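Canerum Handling Cells
Progress report to the programme office, period ending February
Work package 3: safe working practice and simulation rules
Prepared by Iolo Maddocks. Reviewed by Raymonde Perron.

1. Status

Work package 3 is on schedule against the revised plan. The draft practice document, referred to below as the Vanard rules, is at its second issue and has been in use at the Britis site since the start of the period. The first issue is withdrawn and should not be cited in other work packages.

Two deliverables are closed: the speed and separation procedure, and the naming scheme for simulated cells. The change control procedure is open and has slipped into the next period. No change to the budget is requested.

2. Scope of the rules

The Vanard rules apply to any cell in which a fixed arm handles parts within reach of a person, and to any simulated cell used to prepare a program for one. They sit under the site risk assessment and do not replace it. Where the two disagree, the risk assessment is followed and the disagreement is reported to Seren Llewellyn, who holds the master copy.

Mobile platforms remain out of scope. The request from Sang to include them was considered and deferred, as the braking data supplied with the request did not cover a loaded platform.

3. Work completed in the period

3.1 Speed and separation

The procedure now requires a measured stopping distance for each arm, taken with the heaviest gripper and part that the cell is approved for. Figures from a supplier's data sheet may be used for layout but not for sign-off. Three stops are recorded at each test speed and the longest is kept. The earlier issue allowed an average, and this was raised by Hugo Texier during review as unsafe. The change was accepted without further comment.

Measurements at Britis were repeated under the new procedure. One cell failed because its fence had been set from averaged figures. The fence was moved outwards and the cell passed on retest. The approved speed is unchanged.

3.2 Manual mode

Reduced speed in manual mode is checked at the start of each shift and after any controller restart. The check is logged by the person holding the pendant. A missing entry closes the cell until the check has been done. In the first weeks there were several missing entries, mostly after restarts, and the log sheet was redrawn to put the restart line at the top. Entries have been complete since.

3.3 Grippers and stored energy

Section 7 of the rules has been rewritten. It now states separately what is expected of a gripper on loss of power and on loss of air. The former wording treated both as one case and could not be applied to electric grippers. Each gripper type has a one-page sheet giving its state after each kind of stop, whether a held part can fall, and how a trapped hand is released. The release method must be tried by the cell operator before the sheet is signed.

4. Simulated cells

Most program preparation is now done in simulation, and the rules for it have taken the larger share of effort this period. The main points of the second issue are as follows.

A simulated cell has a named owner and an issue number. Programs carry the issue number of the cell in which they were prepared.

The mounting plate, base position and gripper model are taken from the approved drawing. Dimensions read off a screen or a photograph are not accepted.

The work surface is modelled at its true height and extent. Colour and finish are left to the owner, provided that parts can be told apart from the surface.

Other arms in the room are included in the model even when they take no part in the task. An arm left out of the model cannot be checked for collision.

Shadows and lighting are not evidence of clearance. Clearance is read from the distance report only.

A run in simulation does not count towards the hours required for release. The first run on the real arm is made with an empty gripper at reduced speed, with one person at the stop button and no other task assigned to that person. 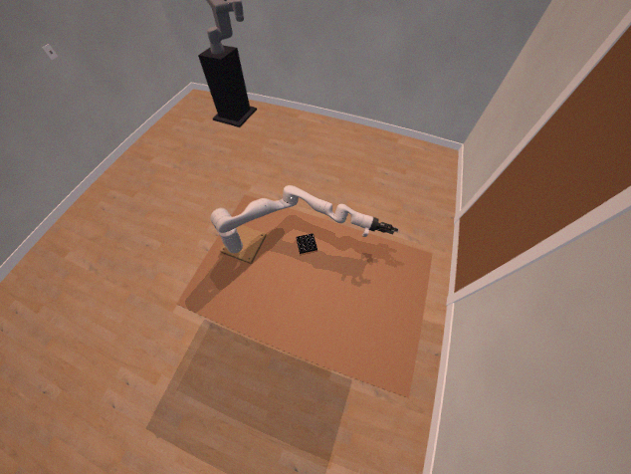
Figure 1. Simulated cell: white arm with black gripper over the work mat, small black object on the mat, second arm on a pedestal towards the back.

Ívar Oddsson has audited the simulated cells now in use against these points. The commonest finding was a gripper model that did not match the drawing, usually in finger length. Owners have been given 45 days to correct their models. Programs prepared in an uncorrected cell may be edited but not released.

5. Problems and risks

The distance report cannot at present be exported with the program, so the reviewer has to open the model to read it. This adds time to every review. A change has been requested and no delivery date has been given.

Training remains a risk. Staff who prepare programs are not always those who run them, and the rules assume that both have read section 7. A short practical session is being prepared at Britis, limited to 60 minutes so that it fits between shifts.

6. Next period

Issue the change control procedure for comment.
Close the audit findings on gripper models.
Repeat stopping measurements on any arm fitted with a new gripper.
Obtain loaded braking data from Sang and reconsider the scope request.

Comments on this report should be sent to Seren Llewellyn, quoting the section number.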